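Tuning the crop before you run the flat-part detector

I've been using Grindar for the wrist view for a while now, and the thing that eats my afternoons is always the same: the detector grabs something way off in the background and the planner happily tries to reach for it. So let's fix that first.

Step 1. Set the region of interest
Open the Claso config and find the roi block. I start with the mat and nothing else. Anything past the table edge gets masked, and my false hits dropped from 73 to 10 on the same recording — not bad for one line of YAML!

Step 2. Mask the fingers
Both fingertips sit in view the whole time, so save a mask with the gripper open and another with it closed. Skip this and you'll get a "part" that follows you everywhere (ask me how I know).

Step 3. Pick a color threshold
Tan cardboard on a green mat is about as friendly as it gets. I work in HSV and leave the hue band a bit wide. Watch for worn spots in the mat, where the green gives way to white and darker stuff. If one shows up as a blob, raise min_area until it goes away. 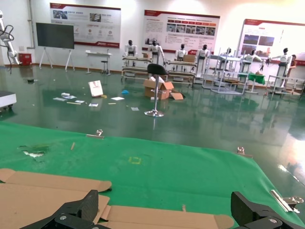
Step 4. Send the outline to the planner
Export the contour, not the bounding box. Flaps and notches make the box center a lousy grasp point. Set approach_steps to 2, run it in dry mode, and check the path before you let the arm move.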